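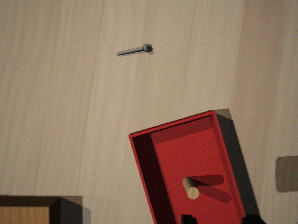
Durkport Library Makers Club | Club News

So I finally made it to the open day at Plokar, up in Mundimdale, and I'm still going on about it at home (sorry, family). I thought we'd be looking at big orange arms behind a fence. Most of the afternoon went on a simulator instead, and I loved it!

Nahom Tesfamariam showed us around. He works on Hadgu, their small-parts picking program, and he had it up on a big screen: a bolt lying out on the wood, a little peg in a red tray, and the gripper's two black fingertips down at the bottom. All of it is drawn by the computer, even the shadows. He told us they ran 3,000 practice picks like this in June before trying a single one on the real arm.

I asked why a peg would be harder than a bolt, and got a ten-minute answer I mostly followed. Round things roll, and tray walls get in the way of the fingers. Then 4 of us got a turn at the controls. I missed the peg, missed it again, and knocked into the side of the tray – what a relief that it was only pixels!

They're running another visit on 2022-07-26 and have room for 12 from our club. It's free, but closed shoes are a must if you want to go down to the shop floor. Put your name on the sheet by the soldering bench, or just grab me at the next meeting.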